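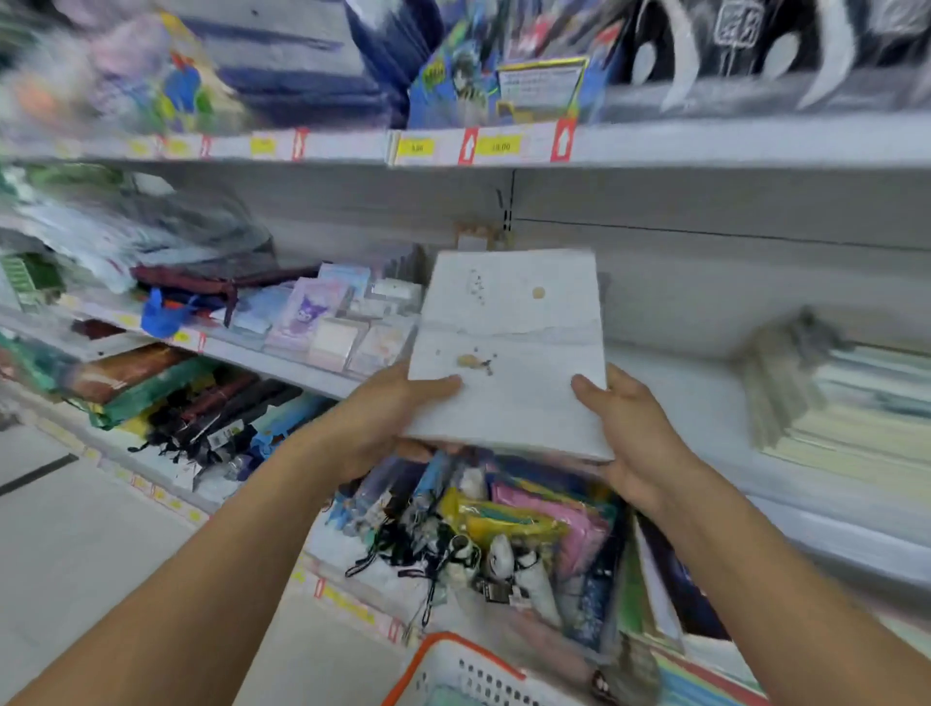 Gondola shelf sag, 3 ft bays, what deflection do you accept?

minley_fixtures
Taking over maintenance for a small variety store. The steel shelves in the snack and toy aisles have a visible bow at the front lip. The worst one measures 3/16 in at midspan with stock on it. Shelves are 3 ft wide on two brackets, no center support. No load plate on the uprights and no paperwork from the previous owner. Is there a number people work to, or do you swap them when they look bad?

KT_Kong
Measure it again unloaded. If it returns to straight, it is elastic and you have a loading question. If it stays bowed, the steel has yielded and the shelf is scrap.

yejikang
Agree with the unloaded check. Use a straightedge on the lip and a feeler gauge. A string line moves too much over 3 ft to be worth reading.

For a limit I use span over 200. On 36 in that gives 0.18 in, so your worst one is slightly over.

Closter Ji
L/200 is a pallet rack habit. On light retail shelving the bracket hooks usually give out before the deck does. I would look at the slots in the upright first. Elongated slots mean the whole bay needs attention, and new decks won't fix that.

yejikang
The slots should be checked, yes. That doesn't make the deflection limit wrong. A bowed lip drops the price channel and the tags fall out, so there is a practical reason to have a number.

Closter Ji
Fine as a cosmetic limit. I object to it being read as a safety limit.

minley_fixtures
Unloaded results: two shelves return flat, one holds 1/16 in. Slots look clean under a flashlight. The one that stays bent had bottled drinks on it until January.

KT_Kong
Replace that one. Move drinks to the base deck, where the load goes to the floor.

inho_wi
Check the bracket pitch before ordering. Grastus uprights and the older imports look the same, but the hooks don't seat fully if you mix them. I returned 30 brackets over that.

minley_fixtures
Pitch is 1 in on all of them. Ordering one deck and a spare pair of brackets.

Closter Ji
Get the locking clips too if the bay is on an aisle with carts.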